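Category: Planning & Purchasing

Search this book Go

Chapter 3. What the Quote Leaves Out

Ullisau budgeted for one arm and ended up paying for 13 extras. Suppliers price the arm. Fixtures, training and lost shifts land on you, and can add up to 30 per cent.

Be wary, too, of simulated trials. An arm, a marker-like stick and a cup on a dark table cost very little to render.

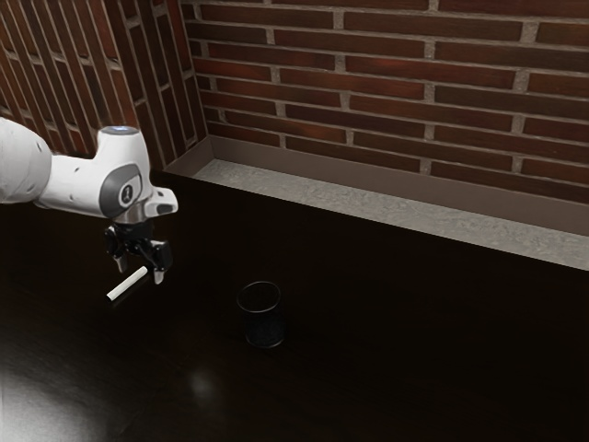
3.1 Ask for the dull figures

Zoteck offered 22 pages of benefits and no spares list. Ask for the list first. If it doesn't come, stop there.

Comments

Csenge Mészáros: Our spares list came after we'd signed.

Lajos Kiss: Is training per person or per site?

Rangi Partington: Per person, in our case. Check.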